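### 3.2 Wear on shared work surfaces

The households and small workshops in the survey were asked to list the surfaces they cleaned at least once a week. Tabletops came first in nearly every return, ahead of sinks and cooker tops. This was not expected at the planning stage, when the questionnaire had given tables a single line and sinks a full page. The form was changed before the second mailing, and the 702 usable returns reported in this section all come from the revised version.

Respondents used the word "worn" in very different ways. Some meant that the finish had gone. Others meant that the surface still had its finish but no longer looked clean after wiping. In coding the answers we kept these two meanings apart and added a third code, "marked", for scuffs and smudges that the respondent did not see as damage. Gunawardena and Coetzee coded the answers separately and then met to settle the cases where they differed. Most of the differences concerned pale surfaces, on which a light scuff can be taken for dirt and the other way round (Figure 1).
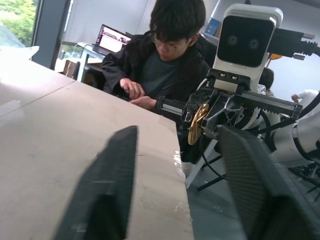 **Figure 1.** Pale tabletop with faint scuffs, darker smudges and a thin seam line.

Pale tops were reported as "marked" more often than dark ones, but they were not reported as "worn" more often. The owners of pale tops also cleaned them more frequently. It is hard to say from a postal survey which of these leads to the other. A person who sees every smudge may wipe more, and a surface that is wiped more may pick up more fine scratches. The interviews gave some support to both readings. A printer in Bralov told us that she had moved from a dark bench to a light one so that she could see spilt ink sooner, and that she now cleaned it twice as often and liked it less. A family in Wavar had gone the other way for the opposite reason.

Seams were raised by respondents without any prompt from the form. Where a top is made of two boards, the joint was often named as the place where cleaning failed. Crumbs, glue and sanding dust were the usual complaints. Several people ran a knife or a piece of card along the joint, and a smaller group had filled it with wax. The wax users were pleased with the result for the first few months, after which the filling tended to lift at the ends of the table.

We asked the interview group to keep a cleaning diary through June. The diaries show that people rarely treated a table as one surface. They cleaned the part in front of a chair or a stool, and left the middle until the end of the day. The far side, in rooms where the table stood against a wall, might be left for a week. The seam was cleaned when something was seen in it and otherwise left alone. Marks in the middle of a top therefore stayed longer than marks near the front edge, and in the diaries they were also more likely to be described as permanent. When the interviewer tried a damp cloth with a little Mallent soap, a fair number of these "permanent" marks came away. Blots that had soaked into bare wood did not.
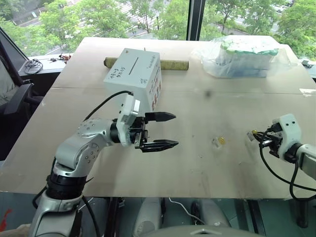 ### 3.3 Choice of cleaning product

The form listed three types of product: plain water, soap or washing-up liquid, and sprays sold for use on wood. Respondents could tick more than one, and most did. Water alone was the common choice for daily wiping, with soap kept for grease. Sprays were bought more often than they were used. In the Bandara interviews we asked to see the cupboard, and it was usual to find a spray bottle that had been opened and then put to the back.

Price did not explain this. The reason given was smell, followed by the film that some sprays leave on a pale top when the light falls across it. Workshops had a further objection, that paper and tape would not stick well to a sprayed surface. We return to this point in Section 4, where the workshop answers are treated separately.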